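# Table Service Preparation at Festari: The Two-Arm Station

Festari introduced its first automated station in November, in the glassware and tableware room of the Haria building. The station takes over part of the repetitive handling that staff previously did by hand through a full shift. This gallery presents the work as it is carried out today, with notes on what has changed for the people assigned to the room.
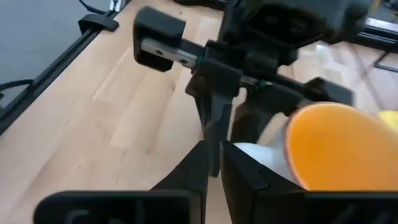 Staff in the tableware room formerly worked in fixed positions. They now rotate between the station, inspection and dispatch, and each employee completes a training course before supervising the arms alone. In its first month the station logged 3,741 handling cycles, of which 408 required a person to step in.

Every intervention is recorded by the employee on duty. The records are reviewed with Angeliki Triantafyllou, Operations Manager, and the written procedures are revised where needed – most often at the request of the staff themselves.
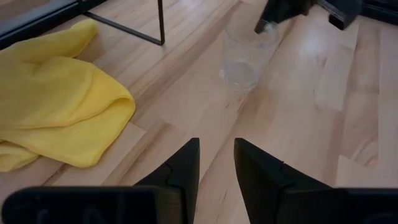
Glassware remains under closer supervision than other items, and the final check for chips and marks is still made by eye. No positions were removed when the station opened. Two employees have since moved into technician roles, and the evening shift now ends at 9:30 p.m.

A second station is planned for the Xenos building. Employees who wish to be considered for training there should speak with their shift supervisor.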